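Kevari Vise Teleop, simulated bench set

2 comments · 17 shares

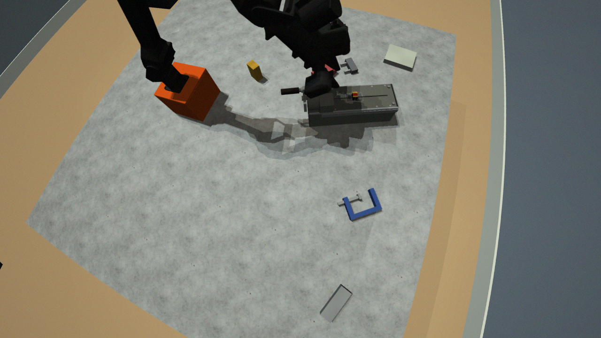 Kevari is a set of two-arm manipulation episodes recorded by remote control in simulation. An operator drives both arms with a pair of handheld leaders, and the joint commands are logged along with the rendered view. The arms work over a gray mat with a few loose parts on it: an orange cube, a black vise-like device with a handle at one end, a blue clamp frame, a gray bar and some smaller pieces. Start positions are drawn again for each episode, so don't rely on any part being in the same spot.

## Contents

- 1636 episodes, all two-arm
- 4 operators
- 501 episodes with free-text notes from the operator
- 290 episodes marked as failed and kept in

Failed episodes have `success: false` in the metadata. Most are dropped parts or a grasp that slipped. Filter them out if you are doing plain behavior cloning.

## Format

One folder per episode. `actions.npy` holds the joint targets for the left arm first, then the right. `state.npy` uses the same order. Gripper values run from 0 (closed) to 1 (open). Loading code is in `seder/`, and `seder/replay.py` plays an episode back from the logged actions.

## Known problems

Replay drifts if you change the physics step. Operator 3 swapped the leaders in part of the May batch; those episodes are tagged `swapped` and the arrays have not been corrected. The Faulkner split from the first release is gone, use `train.txt` and `val.txt`.

## Contact

Maintained by Coralie Costigan at Skerkusmont. Please open an issue for bad episodes and include the folder name.

Share 17 · Comments 2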